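Skelska two-arm recording bench

The Skelska is our bench for gathering examples of small, fiddly handling jobs, the sort of material a learning system needs plenty of before it gets anywhere. Two arms work across one butcher-block top in a black aluminium frame, and there's a camera down at the gripper as well as one looking over the whole table. 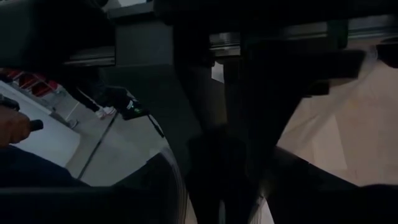
Gripper-level view, with the rail behind.

We're very fond of this view! A close camera catches the fingertip in relation to whatever is nearby, and the overhead one keeps track of both arms. Each recording is saved as one example with the streams lined up in time, and you can add a plain-language note such as "put the teal bands together".
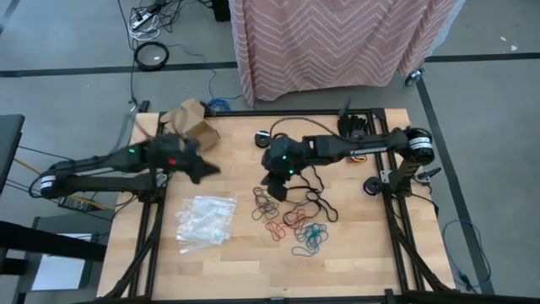
Soft and stretchy things are where the bench earns its keep. Rubber bands and thin plastic bags never lie the same way twice – lovely for variety, maddening for anyone writing rules by hand. Our starter set holds 1472 examples, 900 of them with bands, and Catinca Rusu has checked every one for dropped data. Slow attempts and second tries stay in, marked as such.

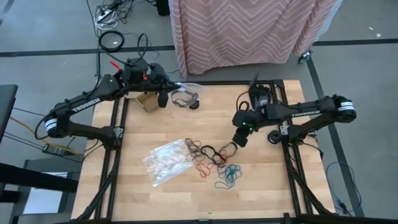
How many examples do I need for a new task?
Start with 200 of one task, train on those, and look at where the arms hesitate before recording more. Changing the starting layout between recordings helps a great deal.

Spare fingers and label files are listed under Skelska parts. For bench bookings, write to Edin Pavlović – Tuesday is his day for replies.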